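Paper on the Desk: Keeping Books and Loose Sheets in Order in a Shared Study Room

Project report, second-year course in interior and workplace studies
Author: Hideaki Murakami

1. Why I chose this subject

In our course each student has to choose a small problem of daily life and study it with simple methods. I chose the study room on the second floor of the Hakala building, which I use myself nearly every evening. The desks in this room are good, but they are often covered with paper. There are books, printed articles, old timetables and notes without a name. When a student comes in, the first thing he or she does is to push the paper of another person to one side. I wanted to know why this happens and if a simple holder for books and papers can make it better.

The study room already had two bookshelves, both near the door. They are not used very much. My first idea was that the students are lazy, but my supervisor asked me not to start with this opinion, and I think she was right.

2. Method

I gave a short questionnaire to the users of the room and received 48 answers. I also made a floor plan and measured the distance from each desk to the nearest shelf. The longest distance was 8 metres. After this I tried a magazine file in the room for a period before the examinations in December, and later again in the spring term.

The questionnaire had only a few questions. I asked where people put a book when they stop reading for a short time, where they put it when they leave, and what they think is missing in the room. The last question was open, and the answers to it were the most useful for me.

3. The furniture

The main desk is white and does not have a straight front. It has a curved cut-out, so that a person can sit closer to the work surface. This is comfortable for writing, but the curve also takes away space exactly where one would like to lay an open book. Beside it is a separate table, a little lower, with a pale greenish-yellow top and a thin dark edge. The table came from another room and nobody planned the two pieces to stand together. For my project it was a lucky thing, as I could use the desk for reading and the table for storage.

The magazine file is white metal with rows of small round holes. It has three upright compartments with sloping dividers. I placed it with the tall backs to the wall and the low side to the front, so that the back of a book can be seen and the hand can reach it easily. I bought it from the shop Prurkuler. I also looked at a cardboard model called Gridanent, but it became soft at the corners after a short time in the room of a friend, and I decided against it.

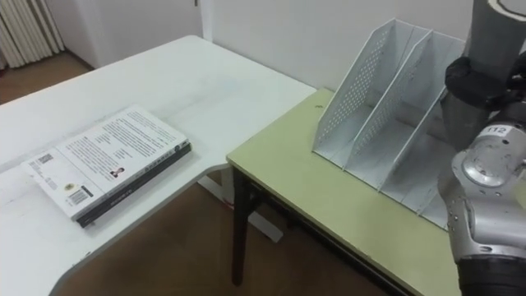

Figure 1. The reading desk with a paperback, and the side table with the magazine file.

For the reading test I used a rather thick paperback. A thin booklet falls over in a compartment which is too wide, and a heavy book can be difficult to take out with one hand, so I wanted something between these two. I asked the readers to put the book away in the file at the end of their reading and not to leave it on the desk. I did not give any other instruction and I did not put labels on the compartments in the first part of the test.

4. Results

Of the people who answered, 85 per cent said that they leave a book on the desk when they stop reading for a short time. This is normal and I do not see it as a problem. The more interesting point is what happens afterwards. Many wrote that they forget the book because it lies flat and other papers come on top of it.

With the file on the side table, the desk was clearer in the evening. Still, loose sheets were a difficulty. They bend forward in the compartment if there is no book to support them. In the second part I added paper labels – "read", "to read" and "return" – and the "return" compartment was used the most. The other two were mixed up very quickly.

5. What I would change

The side table is lower than the desk, and some readers said that they did not want to bend to the side. I would like to try the file on the desk itself, at the wall end, but then the writing space becomes smaller. I would also ask fewer questions about opinion and observe more. My measurements were made with a tape from the firm Skukley, and the floor plan is kept with my notes at the department.

Last updated: 18 July 2025

Comments

Marit: We have the same kind of file in our office and the loose sheets always bend. A piece of stiff card behind them helps a lot.

Reader from the first year: Did you ask people if they would use it without labels? I never read labels.

H. Murakami: Thank you both. In the first part there were no labels, please see section 3. I will try the stiff card in the autumn.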